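Games > Opinion > Platforms

Last updated: Sunday, November 25, 2018

Day-one patches have become too large to call patches. Trekari shipped in October on a cartridge that would not start its third chapter without a download. The box mentioned this in small type on the back.

Esora, the studio behind it, listed 457 fixes in the notes. Of those, 394 concerned quests that could not be finished on the version sold in stores. Sorin Georgiou, the producer, called the process "cleanup."
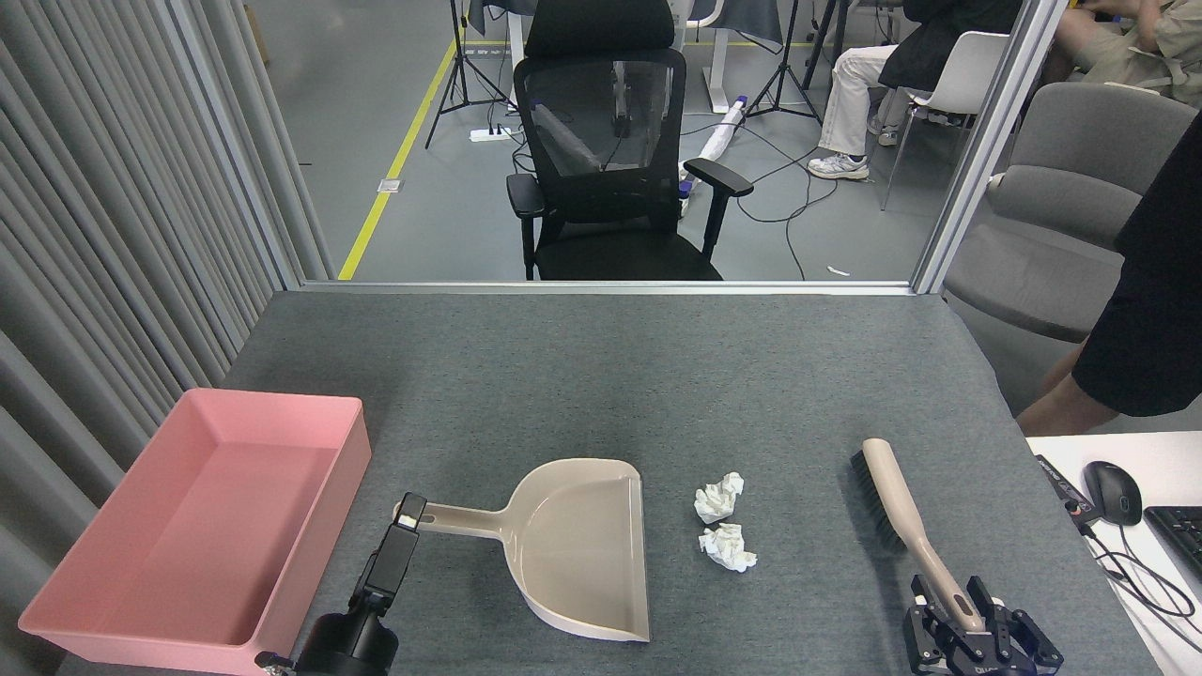
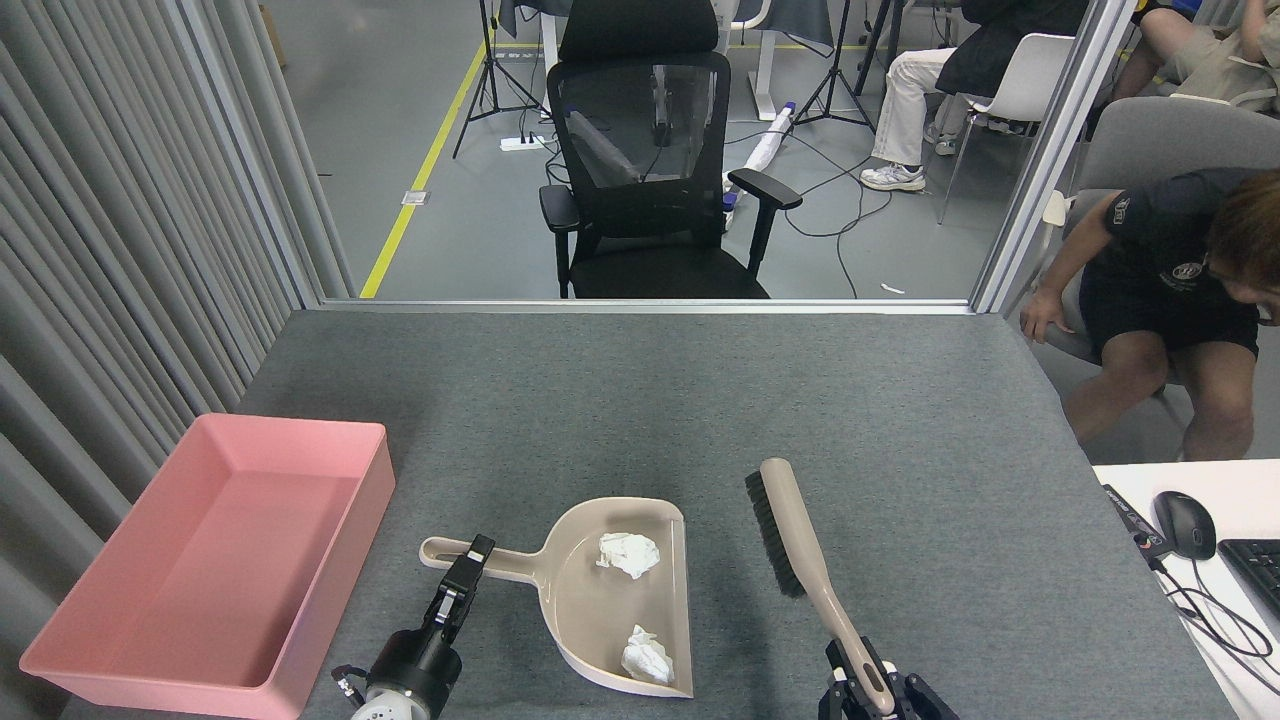
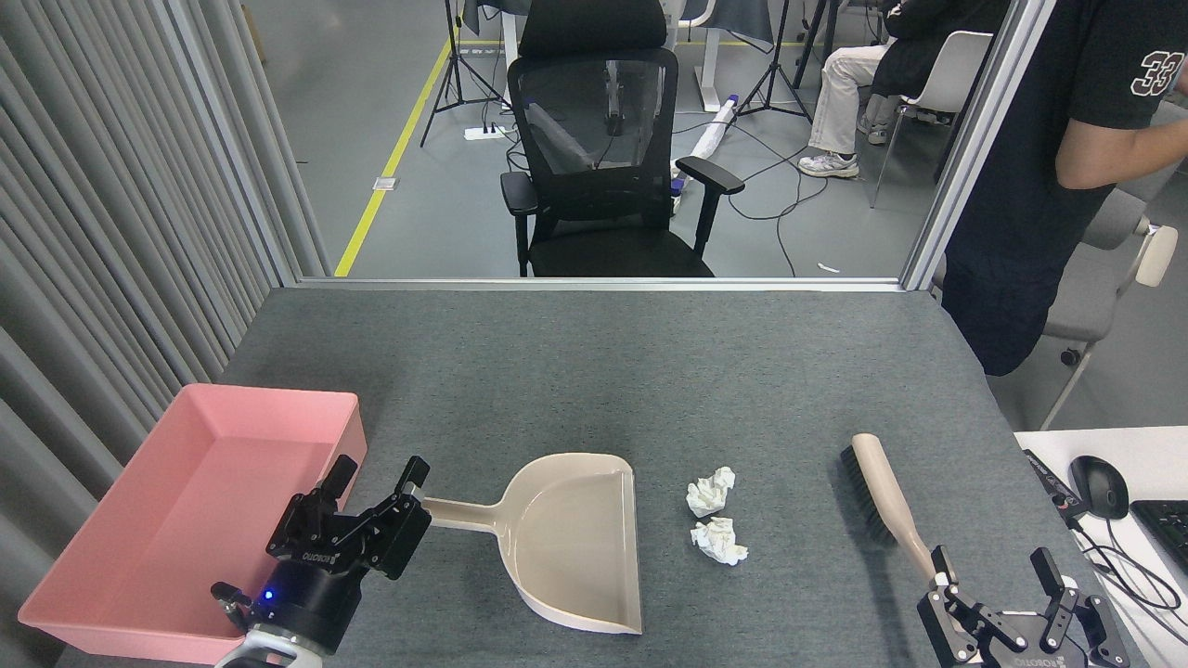 Dustpan, pink bin and crumpled tissues on a gray tabletop.

The usual defense is that the manufacturing date comes weeks before release, and work continues in between. That is true. It explains small corrections – a wrong label, a dropped sound – but it does not explain a missing chapter. A game in that state should be delayed.

Storage is the second cost. A player with a slow line and a nearly full memory card has bought a cartridge that cannot be used as sold. Stores should print the size of the required download next to the price, and refunds should stay open until it has been installed.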